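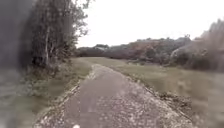

*2 min read · 8 replies*

## Barkusano open day — who else went?

**gravelgus** wrote:

Okay so I finally made it out to the Barkusano open day and I'm still kind of buzzing. They walked us out to the old paved path and let the robot run it with no one steering. Gray sky the whole time, leaves and twigs piled up along one side, the pavement crumbling into loose stones along the other. I figured they'd pick somewhere nicer for company!

It did the first stretch, 253 yards according to the handout, in one go. Slow, though. My kid kept passing it and coming back.

Anybody else there? I had to leave before the Q&A.

**tinbucket** wrote:

I was there, green raincoat, asked too many questions. I liked it less than you did. A path with grass on both sides is about as easy as it gets. Show me a parking lot at lunchtime.

**gravelgus** wrote:

Easy for you and me, sure. But look at that left edge, it doesn't have one! It just goes pavement, chips, stones, grass. Where would you tell it the path stops?

**mothwing_ann** wrote:

That was the thing Sigita Uibo spent most of her talk on (she ran the morning group, great speaker, very patient with the guy who wanted to know if it could mow). She said a clean curb is a gift and a ragged edge is where they lose their weekends. The Fukaler software they started with in January kept treating leaf litter like a wall, so it would hug the other side and end up in the gravel.

**tinbucket** wrote:

Did she say how they fixed it? My group got the Bravier sales guy and all we heard about was battery life.

**mothwing_ann** wrote:

Sort of. More practice runs in different weather, and they turned down how much it trusts color. I wrote "510 runs" in my notebook and then a word I can't read, so don't quote me on the details.

The other stretch was my favorite to watch, the one with the raised concrete edging on the right and the big trees past the grass.
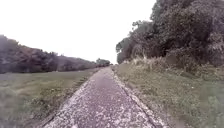 I stood next to a retired road surveyor for that part and he was muttering about the weeds creeping in on the left the whole time — he wanted to go get a spade. Anyway, it held the middle nicely for my group. One stop, then off again.

**tinbucket** wrote:

It stopped 6 times for ours. Just saying.

**gravelgus** wrote:

Six?? We had two, and one of those was my kid.

**pdx_lorna** wrote:

Sundaram does one of these too and they let you hold the stop button, which my nephew thought was the best part. Did Barkusano let anybody near the controls?

**mothwing_ann** wrote:

Nope, staff only. They did pass around a spare wheel. Heavier than I expected, and tinbucket, you hogged it.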